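4.2 Checking the grasp planner in simulation

1. Start Dovow Planner and load scene 263.
2. Open the wrist view. The gripper should be open and not gripping any block before planning begins.
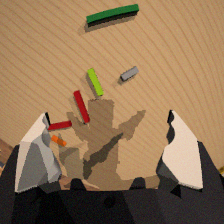
Figure 12. Wrist view with the gripper open.

3. Select the lime green block as the target and press Plan.
4. Step through the plan until the fingertips close on the block, then press Hold.

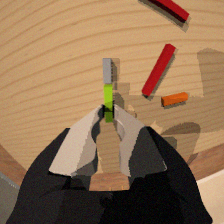
5. Confirm that both pads touch the sides of the target, and save the pose.

Note: Cast shadows may be reported as obstacles. Set the shadow filter to 2.

Caution: Do not send a saved pose to the arm until Section 4.3 is complete.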